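5. Recording your first two-arm task

By now you should have both pairs of arms calibrated (section 4) and the Dastora recorder opening without complaints. If the joint readout still drifts when you let go of the handles, go back and redo the calibration, I mean it. I once carried on regardless and lost a whole Saturday of recordings to a shoulder that thought it was somewhere else.

I'm going to use the dish task all the way through, with plates and cups going between a plastic bin and the table. It's a lovely one to learn on! The dishes are cheap, they come in bright colours, and a plate makes you think about wrist angle in a way that a wooden block never will. Swap in your own objects if you like, but keep the set small to begin with.

5.1 Before you sit down

1. Clear the table of anything that isn't part of the task. Pens, tape, your tea, the little screwdriver you used ten minutes ago.

2. Put the bin where both grippers can get to its near wall. Move each arm there by hand with the motors off and check that the elbow doesn't fold up on itself.

3. Run your lights for a bit and look at the camera preview. Glossy plates throw highlights, and if a highlight is swallowing the rim, turn the lamp towards the wall.

4. Follow each cable with your finger from wrist to base. There should be enough slack for a full wrist roll, and no loop that a gripper could hook on its way down.

5. Switch on the follower arms, wait for the readout to settle, then switch on the leaders.

CAUTION: Hold the leader handles before you enable the link. The followers go straight to whatever pose the leaders are in, and if your leaders are slumped on the desk the followers will slump too, quite fast.

5.2 Settings I'd start with

Open the Stultia profile in the recorder and leave nearly everything as it is. The only two I touch are episode length, which I set to 12 seconds for a single plate, and gripper force. The force slider goes up to 3000 and you'll want nowhere near that for thin plastic. Start low, close on a plate, and nudge it up until the plate stops slipping.

Note: the Longo profile looks almost the same in the menu but swaps left and right. Fine if you sit facing the robot, very confusing if you sit behind it.

5.3 Recording

1. Bring both arms to the rest pose and press the foot pedal once. Wait for the beep.

2. Move one arm in towards the plate with the fingers already open. Come in at the rim, with the fingers either side of it, and keep your elbow relaxed.

3. Close gently and pause for a moment. This pause feels silly but it gives the recording a clean grasp, and I've had much better results since I started doing it.

4. Lift or tilt the plate clear before you travel. If it's leaning on something else, tip it first and then lift, so you don't drag the neighbour along.

5. Set it down, open, and back the gripper straight out. Don't sweep sideways.

6. Press the pedal again to end the episode. Press it twice if you fluffed it, and the recorder will bin that one.

Keep the idle arm still but ready, off to its own side of the table. You'll be tempted to rest that hand on your knee. Don't, the follower copies your fidgeting (mine certainly did) and it all ends up in the data.

CAUTION: Never reach in to straighten a plate while the link is live. Pedal off, handles down, then reach.

5.4 How many, and how varied

Do 10 practice episodes and throw them all away. After that, keep going until it bores you and then a bit longer. My first usable set at the Arnthorpe bench was 167 episodes, spread over several evenings, and the later ones were far smoother than the early ones.

Between episodes, change things a little. Shift a plate by a hand's width, turn a cup round, put a different colour on top. I keep the bin in one place for the first set and only start moving it once the arms can manage the easy version.

If an episode has a wobble in it but the plate still gets where it's going, keep it. If you dropped something and picked it up again neatly, keep that as well and tag it "recovery" in the notes box, you'll be glad of it when you get to section 6.

5.5 Stopping part way

You can pause with objects half moved. Tap the spacebar, and the followers hold their pose with the grippers as they are. Keep hold of the handles while you're paused, and don't leave the arms holding like that over your lunch, as the wrist motors get warm. When you're ready, line the leaders back up with the followers until both markers on the screen go green, then tap the spacebar again.

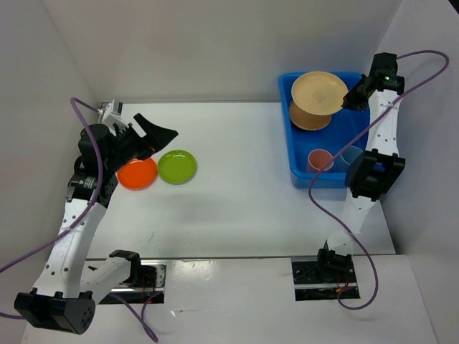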